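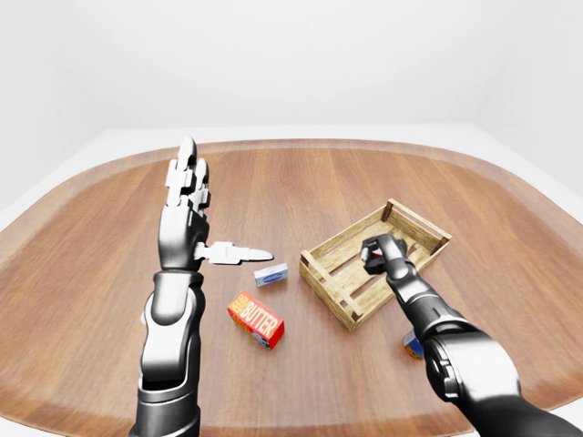
Crate task in sim, right hand over the crate, left hand open. Attached by reporter.

Ticket: Prisen planner / grasp release
Component: task executor, release check
Status: reopened (third time)
Owner: Morenike Onyeka

Summary
Executor reports "placed" on the crate task when the placement hasn't been confirmed by anything I'd call evidence. The 2,612 episodes in the August batch are all marked success. I don't believe that number and I don't think anybody else should until this is closed.

Steps
1. Load the grocery table with the wooden crate, butter carton and small white and blue box.
2. Run the packing policy with the Garba controller, default gains.
3. Watch the release event in the log against the finger joint readings.

Expected: release event fires after the fingers open and contact drops to zero.
Got: release event fires up to 30 control ticks early, with the fingers still curled.

Log, first reply
The answer I got was "contact noise, raise the threshold". I raised it. Same result, only the event now arrives early in different episodes. I raised it again and the checker stopped firing at all on light items. So it's a knob that moves the fault about, and I'd like us to stop turning it.

Log, 09:40
Went back to basics and dumped the object list the planner holds at reset, to compare with the renderer.

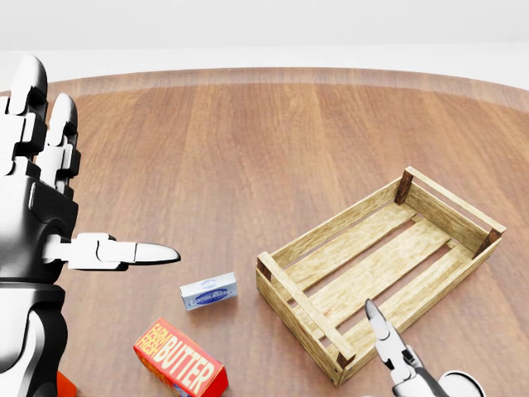
The crate entry at reset was the first thing I could trust. The planner says contents: none, the renderer agrees, fine. The butter carton is another matter. Its pose in the planner has it lying flat and square to the table, and the mesh is turned well off that. Somebody is caching the pose from the scene file and never refreshing it after the settle step. I can't prove that's the cause of the early release but it does mean the state we check against is stale before either arm has been told to do anything.

Log, 11:15
Warkonlow adapter suspected next, on the grounds that it went in the same week the success rate jumped. Rolled back to the build before it. Success rate dropped, and everyone was ready to blame the adapter. Then I diffed the configs and the older build also has a shorter episode limit, so it was failing on time. Not the adapter, or at least not shown to be. Please don't write "fixed by rollback" on this ticket again.

Log, 14:05
Replayed seed 266 with the checker printing every tick. Relevant lines:

tick 411 right_hand state=CLOSED target=crate
tick 418 release_event=TRUE
tick 418 crate.contents += held_item
tick 441 right_hand state=OPEN

So the item is added to the crate's contents list while the hand is still shut. The event comes from the commanded finger position, not the measured one. Whoever wrote this assumed the hand gets there instantly.

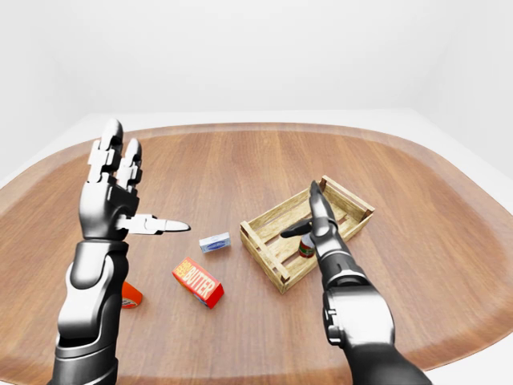
The other half of the check is a bounding box test. If the item's centre is inside the crate outline when seen from above, it counts as in. Height isn't used. An item held well over the slats passes just as well as one standing on them, and the success flag can't tell you which of the two you had.

I've written a replacement that waits for the measured joints, then 10 ticks of no contact between hand and item, then compares the item's height with the crate floor. On seed 266 it reports release at tick 452. That's one seed. I am not claiming it works.

Reply to the question in the thread
No, I don't think retraining on the Enberg set helps. If the labels come out of this same checker you'd be teaching the policy to earn a flag — and it may well have learnt that already. Relabel first, then we can talk about training.

Still open
- Stale carton pose after settle. Needs its own ticket, I've not raised it yet.
- Left arm idles with its thumb stuck out over the table through the whole right arm motion. Collision padding on that thumb looks too small to me. No contact logged, but see above for what I think of the contact log.
- Full relabel of the August batch with the new check. Running overnight on the shared queue, if the queue stays up.

Please leave at reopened until the relabel numbers are in. Release notes should drop the success figure altogether for now.

M. Onyeka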